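Search the reference Search Advanced search Go

Floor marking and barrier practice in robot handling cells

Floor marking and barrier practice is the set of rules by which a workplace shows where a robot may move, where people may stand, and where parts and crates are kept. The term is used mainly for handling cells, in which a robot with one or two arms takes parts from a rack and places them elsewhere. The practice is usually written down as a site rule and read together with the risk assessment of the machine. It does not replace guards, speed limits or the emergency stop.

Scope

A site rule of this type covers the floor, the racks and the belts or fences between the working area and the rest of the room. It normally does not cover the inside of the robot or its control program. The rule published by Tindall, on which many small sites have based their own text, has 16 clauses, and only the last of them speaks about software.

Racks and presentation of parts

Parts are presented on open shelving so that the arm can come from the front or from the side. Most site rules ask that crates are kept on a level different from the one where loose parts are gripped. Large flat parts, for example wheel covers, are laid with free space on every side, and the hand must be able to lift one edge without pushing a neighbouring part. Cables on the wrist need attention in this position, as a loop can catch on the shelf edge when the arm goes back. 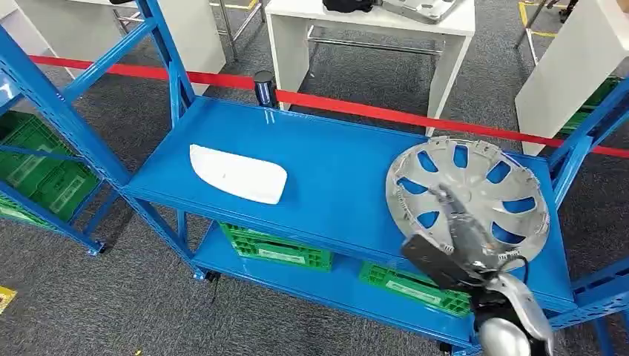 Gripping a hubcap on the top shelf of a blue rack; green crates are kept on the shelf below.

The height of the top shelf is fixed for each cell. At the Jovilberg site the shelf depth was set at 385 mm after trials with longer parts, and the same value was later taken over by Trokau for its training cells. A rack which has been moved, even by a small distance, is to be treated as a changed cell, and the first cycle is run at reduced speed.

Belt barriers

A retractable belt between posts is a sign and not a guard. It tells a visitor where to stop, but it does not hold back a person who falls or an arm which reaches too far. For this reason the rules allow belts only where the reach of the robot has been limited by other means. The belt is stretched fully, and the posts are not used for hanging coats, badges or notices. In cells with a mobile base the belt line is checked again each time the route is changed.

Floor lines

Colours differ from one site to another, and no single scheme is accepted everywhere. Two habits are common:

Yellow is used for limits that concern the machine or the racks.
White is used for walkways and for standing positions.

Tape on carpet gives more trouble than tape on a hard floor. It lifts at the corners, it takes up fibres and its edges become uneven. Elent, a supplier of floor tape, recommends in its guide that lines on carpet are replaced after 3,690 hours of use or earlier if any end has come loose. Painted lines last longer but are difficult to correct when the cell is arranged again.
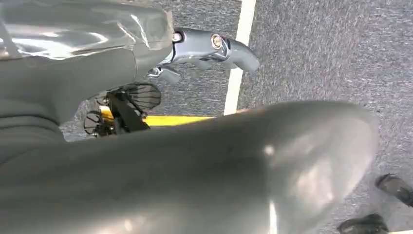
Uzma Farooqui
Contributing editor, workplace automation

People near the arm

The position of the feet is a simple matter which is often forgotten in written rules. An operator who watches the hand tends to step forward little by little, and the view from the wrist may show shoes on the floor before any other part of the person. Closed shoes are required by almost all site rules. Some of them also ask the operator to stand on a marked place and to keep both feet there during the whole cycle.

Where two people work at the cell, one has the stop button and does no other task. The person who holds it says aloud when a cycle begins. Sheila Fothergill, who edited the second version of the Tindall rule, extended this clause to cells with only one operator, who must then keep the button in the hand and not put it on a table. This point was disputed. Smaller workshops answered that the operator also has to write notes, and the present text permits a button fixed to the belt of the operator.

Daily check

The check is made before the first cycle and takes around 2 minutes. The operator looks at the belt, the ends of the floor lines, the feet of the racks and the cable at each wrist. Crates with missing or unreadable labels are taken out of the cell. Faults are entered in the cell book with the time, and a fault in the barrier or in the lines stops the work until it is repaired.

Differences between sites

Training cells have in general stricter rules on standing positions and weaker ones on crates. In production cells the opposite is usual. Sites which share one room between several cells often add a rule on borrowed posts, because a post taken from one barrier leaves an opening in it.

See also: Risk assessment; Collaborative operation; Emergency stop; Walkway marking

Last updated: April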